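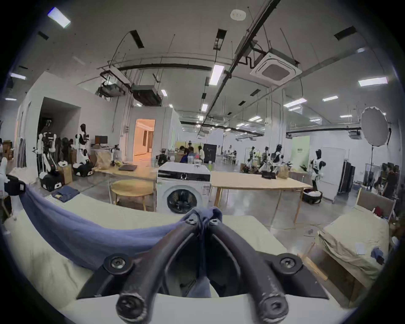
I've had the Pestora garment steamer for most of the winter now, which is long enough to have opinions. I bought it at the homewares place in Drulcombe on a Saturday when I'd gone in for pegs, and it was marked down by 40 dollars, so home it came.

First up, I hate ironing. Always have. My old Lusport iron is a perfectly decent iron and I'd still rather clean the gutters. So what I wanted was something that would get a work shirt presentable while the kettle boiled, and the Pestora very nearly does that. It heats up quickly, the trigger's comfy, and on cotton it gets most of the creases out if you pull the hem down firmly with your spare hand and go slowly. Linen is another story (you'll be there a while, and it'll still look like linen).

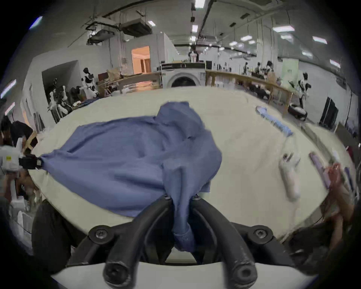

The tank is the weak spot. It runs out after 2 shirts, maybe a bit more if you're stingy with the trigger, and the filler cap is a fiddly little rubber thing that I've dropped down the back of the laundry trough more than once. Ours is hard water too, and it started spitting white flecks by July. A vinegar rinse fixed it, though the booklet is no help whatsoever on that front. I found the method on the back of a descaler box.

Collars! I was ready to be disappointed and I wasn't. There's a clip-on brush that looks like a gimmick and does a lovely job on collars and cuffs. Plackets are harder, and if you like a proper sharp crease in your sleeves you'll want to keep the iron.
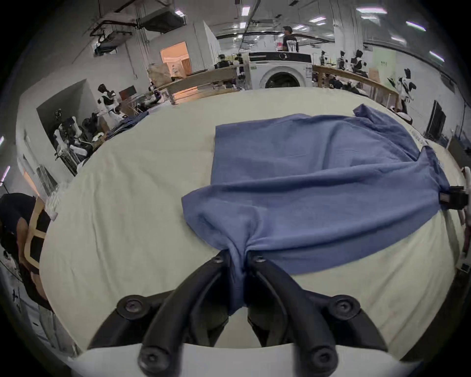 My sister-in-law has the Semaan one, which costs a fair bit more and has a tank you can fill straight from the tap with no cap to lose. I borrowed it for a weekend and the steam is stronger, no question, but it's heavy. My wrist was grumbling after the first doona cover. The Pestora I can hold up for ages.
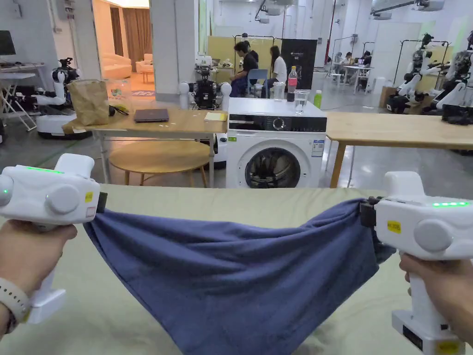
Other bits and bobs: the cord is a good length, the travel pouch is rubbish, and it gurgles like a drain if you tip it too far forward. It comes with a 12 month warranty and I haven't needed it so far. Would I pay full price? Probably not. On special, yeah, I'd grab another one, and I'd buy a spare cap while I was at it.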